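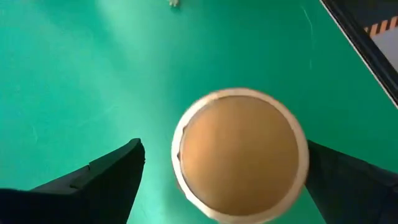
Keeping a Work Surface You Can Live With

Home | Kitchen | Workshop | Laundry | Archive

Every flat surface in a house is trying to become a shelf. Mine went under in August, beneath batteries, a Firby catalog and a jar of screws that fit nothing I own.

Clear it at night. Morning you is not to be trusted with a sponge.

Wipe with warm water and a drop of dish soap, then go over it with a dry cloth. The Susedell spray I bought smells like a dentist's lemon tree and does the same job for more money.

Faint scratches are fine. I once spent nearly 17 minutes buffing one out and made a shiny patch that draws the eye far better than the scratch did.

Sticky label residue: cooking oil, ten minutes, old bank card. Check that the card is old.

Glue drips should be left to harden and then lifted with a plastic scraper. Wiping them wet gives you a bigger, thinner glue drip.

Put a scrap of felt under anything heavy that gets dragged around – and you will drag it, whatever you promised.

Paint rings come off matte finishes slowly, if at all. Stand the can on a saucer. Use a saucer you don't like.

Next week: drawers that won't close.

Get our tips by email. Join 2,337 readers. Unsubscribe at any time.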